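Chapter 4
Sorting and Grouping: Where Categories Come From

I spent most of one January trying to put away a single kitchen drawer, and I blame that drawer for this chapter. String, batteries, birthday candles, a key to something (I still have it!) and I could not decide what went with what. Do you sort by what things are made of? By what you do with them? By who in the house will come looking?

People have argued over this for more than 2000 years, and we'll meet a few of the old arguments in Section 4.2. For now I want you to notice how fast you do it yourself. Give anybody a mixed pile and they'll start making heaps before you've finished the instructions.

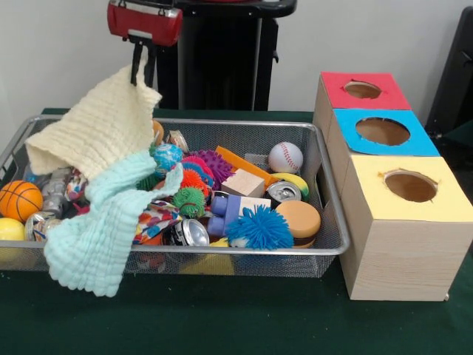

Badawi, reading a draft of these pages, objected that plenty of people make no heaps at all; they pick out the one thing they like and leave the rest. Fair point, and I've kept it in mind. Picking out a favorite is a sort too, I'd argue, with one very small group and one very large one.

In the Halberg card task, which we'll use all through this chapter, you get 73 cards with everyday objects drawn on them and you make as many groups as you please. Color is the tempting one. Soft things and hard things come up a lot as well, and so does "stuff for outside."

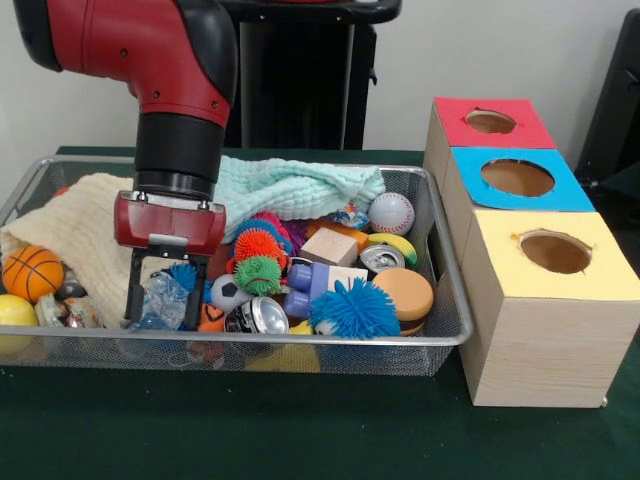

Then you shuffle and go again, only this time your first rule is off limits. I love this part! Students groan, stare at the cards for a bit, and then out come groups I'd never have dreamed up, like "things you'd lend a neighbor."

Before you read on, try the second round yourself with the cards at the back of the book, and write your rules down as you go. We'll need them in Section 4.1.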